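Shared Kitchens and Food Waste in Student Houses
Project report by Farah Ismail and Kartini Latuheru
October 31, 2022

1. Why we chose this topic

In August we both moved into the Gunawan house in Dirnholm, where 18 students share one kitchen. Very soon we noticed that much food is thrown away there, mostly vegetables and bread. Our project asks when this food is lost, and if a simple change in storage can help.

2. Method

We kept a waste diary for 21 days. Each person wrote down what he or she threw away and the reason for it. After the diary was finished, we held three short group talks in the kitchen.
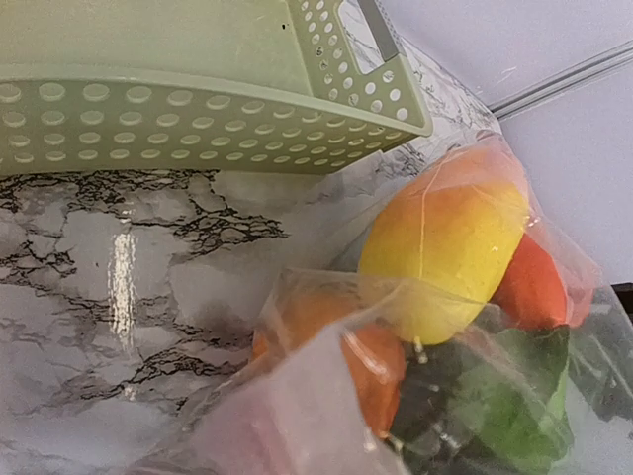 Which food was thrown away most often?
Salad leaves and herbs came first in the diary, and sliced bread was second. Most people wrote that they had forgotten they had bought it.

3. Results

Many students shop on the same evening at the Drurar market, and they buy more than they can cook. The food goes to the back of the shelf and new food is put in front of it. One student told us that she found three open bags of spinach, all her own.

We also learned that people do not like to use food without a name on it, even when it is going bad.

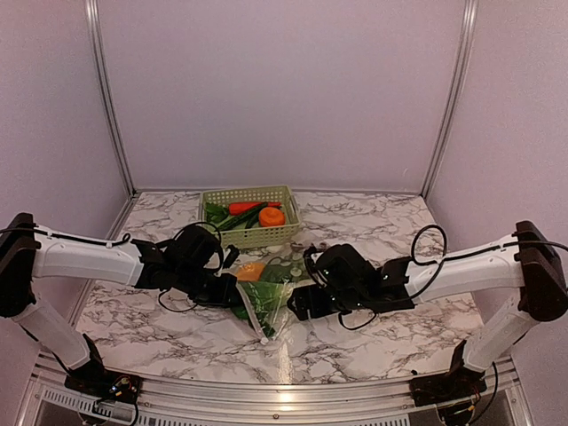
For this reason we proposed a shared shelf, where everybody may take what is there. The house agreed to try it. Kartini wrote the rules and Farah made the labels. Meat and cooked rice are not allowed on the shelf.

4. Limits of the work

The diary depends on memory, and some pages were filled in late. We did not weigh the food, so we cannot compare our results with the Grustura student house, which used a kitchen scale.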